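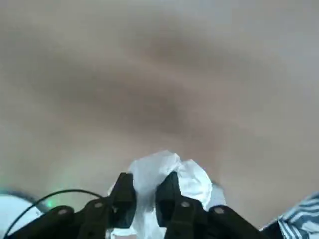 Step 4: Set the batch size

Open the Folero export panel and select the table to be moved. The default batch is 498 rows. For tables over 4,000 rows, lower it to 144 - larger batches time out on the Rudier host.

Step 5: Map the columns

Match each source column to its target. Date columns must be set to text first. Leave the ID column unmapped; the target assigns its own values.

Step 6: Run and check the log

Click Run. Error 9 means a required column is blank. Correct the source row and run that batch again - completed batches are skipped.

Page maintained by Kiran Garg. Last updated May 15, 2023.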